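Sekden desk top, pale wood finish: 15 months in

Bronwyn Baxter, Stirkville
11 April 2018

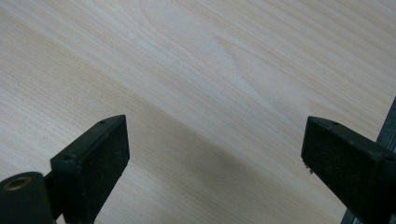

Grain on the top. Mostly straight lines, some loops.

Quick one, on my lunch break. Got the Sekden top to replace a Pomer that sagged in the middle. Just the top, I reused my old legs.

Looks first. Very pale, creamy, with tan streaks and one warmer band going across on the diagonal. I like it. My sister says it looks unfinished. Catalog made it more yellow so if you're matching to honey colored shelves, go see one in person.

Wear: good. Two monitors, a sewing machine on weekends, a lot of coffee. One ring by the keyboard that won't come out, my fault, left a mug there overnight. Pencil wipes off. Ballpoint doesnt. No sag so far.

Gripes. No pilot holes underneath, and the template they send is paper and tore right away. Measured it myself, took most of an evening. Edges were sharp on the front, had to go over them with fine sandpaper. Shipping box was way too thin, one corner came dinged. They sent me touch up wax in June, five months after I asked. Color was wrong.

Also looked at the Dal Bello, which is thicker and realy nice, but it was up to 1,000 with delivery and I paid 494 for this one. For a home office I can't see spending double.

Would buy again, yes. Four stars. Would be five with a decent template and a better box.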